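Building the Tabletop Task for the Rellatine Challenge

We use cookies to improve your experience. By continuing you accept our cookie policy. OK

Each club team entering the Rellatine Challenge has to submit one tabletop task in simulation. These are the steps our students follow. You need the Fudarow scene editor installed and the two-arm starter file open.

Step 1. Place the fixed items
Put the cabinet toward the back of the white table with its open compartments facing the arms. Lock it so it can't slide when something bumps it.

Step 2. Add the clutter
Drop in bottles, a can, the tissue box and the plant. Leave open table between them. The pen holder goes on the right side, where the right arm can get to it, with the marker standing inside. 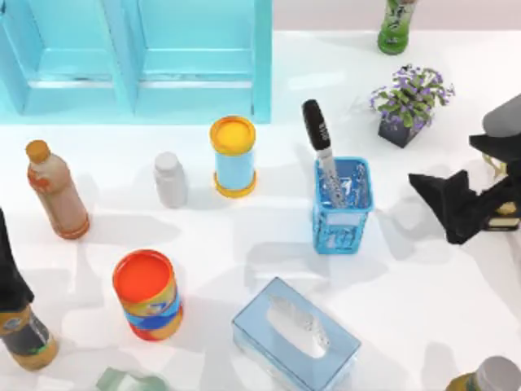 Step 3. Set the start pose
Move the right gripper next to the rim of the pen holder and save the pose. Keep the left arm over its own side of the table. Check both arms for collisions before you go on.

Step 4. Record
Set the episode length to 600 steps and the render height to 1080. Record 40 episodes and delete any where the holder tips over. You need 36 good ones to submit.

Step 5. Export
Choose Export, then Team Package. Put your team name in the file name and upload it to the club folder.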